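I've been painting abstracts for 20 years, and I still get asked at every show how long one took me. People want the answer to be months. I told a guy in September that the big gray one took two afternoons, and you could see him walk right back off from the price!

So here's my gripe. We've gotten way too fond of hours. Every gallery card now has a little paragraph about the layers, the scraping, the long nights in the studio (mine close at nine, I have a bad shoulder). Does any of that make the painting better to look at?

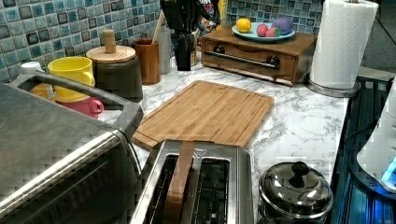 Merkov, Sunday, April 16, 2023

I went to the Gun-woo Ha show at the Hong gallery last week, 38 small panels in one long room, and there wasn't a single card on the wall. I loved it. I stood in front of a green one for some 20 minutes and I couldn't tell you if he spent a year on it or a lunch break - and I didn't care.

My friend hated it, by the way. She wanted to know what she was looking at, and we argued about it all the way home. She says a few words by the door would help people who feel left out, and okay, maybe. One sheet, by the door. But keep the hours off it, please.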